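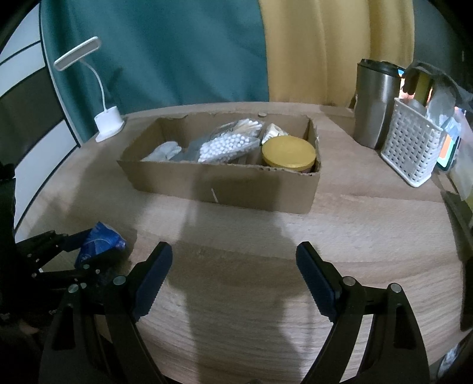 # tisico-boxpick

Demonstrations of taking small household goods out of an open cardboard box, recorded with hand-held grippers. We used them to test one question: does a policy trained on cluttered boxes still work when the goods are soft and the walls get in the way?

Maintained by Rakiya Amadi. Training code by Sudheer Thomas.

Last edited: 2020-09-10

## What is in it

- 600 demonstrations, all on one desk
- 58 held back for validation (listed in `splits/val.txt`)
- wrist video, gripper pose and jaw width for each demonstration
- a short text label, e.g. `take the tissue pack out of the box`

Video and pose are resampled to 10 Hz in the release. The raw recordings are on the Skikstead server – ask Rakiya for access.

## Task

The goods start in the box and the operator lifts one out. Things that turn up include cotton swabs in clear plastic bags, a blue tissue pack and a jar with a yellow lid. The box has ragged top edges and we left them that way. The curtains and the white desk lamp stay in the background.

Bagged swabs are the hardest. The bag shifts when a jaw touches it, and the pose at first contact is a poor guide to where the grip ends up.

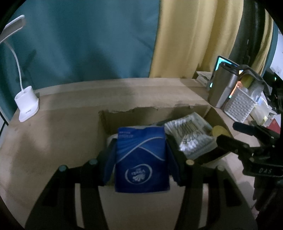
Tissue packs are easier to hold but bring a different problem. A pack held between the jaws hides a good part of the box from the wrist view, so a policy that looks only at the current image loses track of the wall. Sudheer's fix was to feed in 3 past images along with the current one. Most of the wall contacts on the way up went away after that. Placing was not affected.

## Layout

```
boxpick/
 episodes/
 0000/
 wrist.mp4
 pose.csv
 width.csv
 label.txt
 splits/
 train.txt
 val.txt
 notes/
```

`pose.csv` has one row per image: time, x, y, z, then the quaternion with w first. Distances are in metres. The origin is the gripper's position at the start of the episode, so absolute positions can't be compared between episodes.

## Known problems

- Tracking drifts when the gripper is deep in the box. Affected episodes are marked `drift` in `notes/flags.csv`. We train on them anyway.
- The wide lens bends straight edges badly near the border. Nothing has been undistorted.
- Screens, hands and other desk clutter show up in places. Crop or mask if your method is sensitive to that.
- Labels were typed by hand and spelling varies (`swabs`, `cotton buds`). The Grindine loader maps these to one word, the plain loader doesn't.

## Not covered

No rigid-only boxes, no closed boxes, no second room. The Lefèvre baseline was trained without history and its numbers should not be set beside ours until it has been rerun. That is planned for October.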